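Single-serve cereal and shelf depth

Posted 15 February 2018

The shelf over the worktop in the Liddale flat is 592 mm long and too shallow for a family-size carton laid flat. I have moved to single-serve boxes. Apple Jacks in this format is marked 0.95 oz (27 g), so 14 of them come to 378 g.
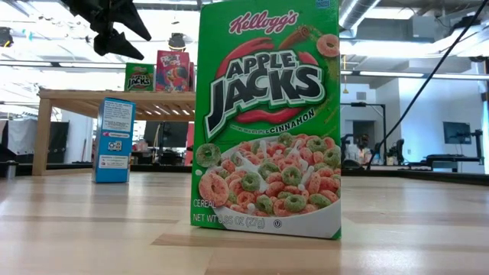 Storage is upright, front panel outwards, with the flavours kept in separate rows. Turning a box sideways saves width but hides the name, and the side panels are mostly small print.

Remigiusz suggested decanting everything into a 500 ml jar. I tried it in August. The rings at the bottom went soft within a week and the jar needed washing each time. Sealed portions avoid both problems. The cost per gram is higher, and I have accepted that.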